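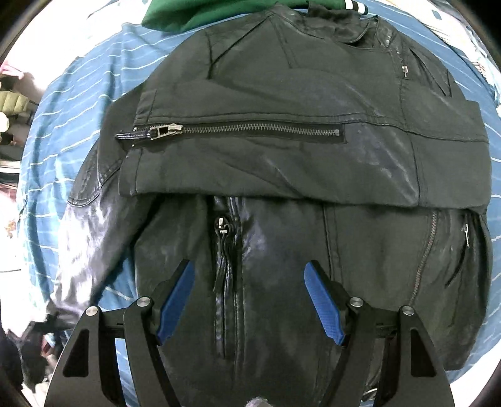
Figure 3. A black leather jacket on a bed, front side up and partly folded, with a wide panel laid across the middle.

4.2 Folding the stiff garments

Of everything our households put away in December, leather took the longest to talk about. People who could describe in one breath how they fold a bath towel would slow down, laugh a little, and start again when we came to the jacket (and nearly 20 of them did have a jacket to come to). Leather does not lie down the way cotton does. It keeps its creases and soft wrinkles, it bunches at the collar, and whatever is folded over the front tends to sit there as a thick band, as in Figure 3, where the long metal zipper runs along the folded panel.

The bed was by far the favorite place for this work, and we came to think of it as the real folding table of the Grirnside homes. One woman in Tresmont told Analyn Talavera that she would never fold leather on a hard surface, "the zipper pulls would scratch it and then I would hear about it." Others had strong feelings about which way the hardware should face. Some liked every slider on the outside, where it could not press a mark into the leather; others tucked them in so that they would not catch on the next thing in the pile, a sweater especially.

Martens and Pascual, in their earlier visits, had grouped jackets with coats and left it at that. We would gently suggest keeping them apart. A coat in our interviews was nearly always hung, and hung without much thought, while a jacket might be hung, folded in half, or folded in thirds and laid on top of the box, depending on how much closet was left by then. We return to the question of closet space in Section 5.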